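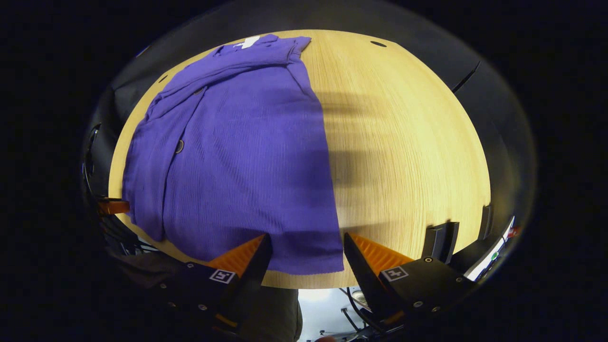

Packing > Carry-On Only > Questions I Get A Lot

Print this page | E-mail this page

Questions I get a lot

I've been traveling with one small bag for years now, and the same questions keep landing in my inbox, so I finally typed up my answers. If yours isn't on the list, write to me. I'm slow but I do read everything.

How big is your bag?

It's a Zelter, the smaller of the two they made when I bought mine, and it fits under most airplane seats if I haven't been greedy with the side pockets. I've had it so long the zipper pulls are bits of shoelace. I don't know if the current ones are any good, so please don't buy one on my say-so! Take your own stuff to the store and try stuffing it in. The clerks have seen stranger things.

How many shirts do you bring for two weeks?

Four, counting the one I'm wearing. I used to bring seven and I'd come home with three I never touched. Four means washing something every few days, and I don't mind that (see below). If you hate sink laundry, bring five and leave the second pair of jeans at home. Leave the second pair of jeans at home anyway.

Do you roll or fold?

Both, and people get weirdly upset with me about it. T-shirts, underwear and pajamas get rolled. Anything with a collar gets folded, because rolling does something awful to a collar and I've never figured out how to undo it without an iron. Button the top button and every other one below it, lay the shirt face down, sleeves in, then fold it up in thirds from the bottom. Collared shirts go in last, flat on top of everything.

What fabrics wrinkle least?

Seersucker and anything else that's crinkled on purpose. It looks the same coming out of the bag as it did going in. Knits are good too. Linen is hopeless and I bring it every summer. Thin wool is great if you can stand the price, and you can wear it several days running before anybody moves to another seat.

Aren't you cold in November?

I was once! I went to Lanlow in November with a cotton sweater and a rain jacket and spent the whole first afternoon in a hardware store pretending to look at paint. Now I bring a thin wool layer, a thicker one, and the rain jacket over both. Hat and gloves live in the jacket pockets so I never have to remember them.

How do you wash clothes in a sink?

Plug, warm water, a tiny squirt of shampoo. Swish, leave it while you brush your teeth, rinse twice. Then the part everybody skips: lay the wet thing on a dry towel, roll the towel up tight, and kneel on it. A shirt that would have dripped all night will usually be wearable by breakfast. Veerle Michiels wrote in to tell me she uses a rubber sink stopper from home, since hotel plugs leak, and she's right. I carry one now.

What about shoes?

Two pairs, and wear the heavy ones on the plane. My dress shoes are flat black things that weigh nothing. Ludger Fuchs e-mailed to say a man can't do this with size thirteen feet, and I believe him. Ludger, wear one pair and polish it.

Do you weigh everything?

I did, for about a year, and it made me a bore. I had a kitchen scale and a notebook. My toiletry bag came to 700 grams, which shocked me, and nearly all of it was a bottle of lotion I could have bought anywhere. If you're going to weigh one thing, make it the toiletry bag.

Where do you put souvenirs?

In the mail, mostly. I sent myself a box from Brakwood, which has a very patient post office, and it beat me home. Otherwise I leave a space the size of a loaf of bread and I buy things that are smaller than a loaf of bread.

Can I do this with kids?

I don't have any, so I asked Refilwe Xaba, who has three. Her answer was "yes, but not with diapers." She gives each kid a color and packs their clothes as whole outfits in a cloth bag, one per day. She also said to pack snacks before anything else.

Do you have a printable list?

Yes, it's on the Lists page. It was last changed 26 June 2011, when I took off the travel alarm clock. Several of you have asked for it back.

Print this page | E-mail this page

Sign up for my newsletter and get new packing lists by e-mail. You can unsubscribe at any time.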